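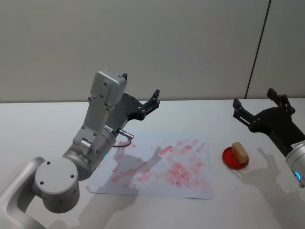 Left arm and gripper, green light on at the wrist joint.

Branora Shares – README

Branora Shares is a small set of records on horse racing partnerships. It covers 29 partnerships and 600 race entries, all of them Flat races. Each row is one horse in one race.

Files

entries.csv – one row per entry, with horse code, distance, going, finishing place and prize money
partnerships.csv – number of shares, share price, monthly fee and what the fee covers
codes.txt – meanings of the short codes used in both files

Source

The entries were typed in from members' newsletters kept by the Prullo and Shawky partnerships, then matched to printed race cards. Prize money is the gross amount, before the trainer's and jockey's cuts. Horses that were withdrawn before the start stay in the file with the place left blank.
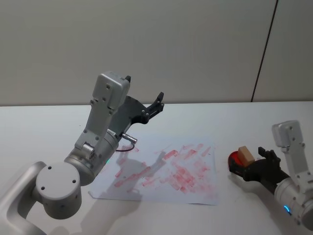
Known problems

Five partnerships changed their share price partway through the season. Only the first price is given.
Going is missing for 200 entries – mostly the early ones.
Pidirik sold two yearlings before they ran, so they have no rows in entries.csv.

Updates

The next version is due in August and will add the monthly vet bills. Send corrections with the row number and a copy of the race card.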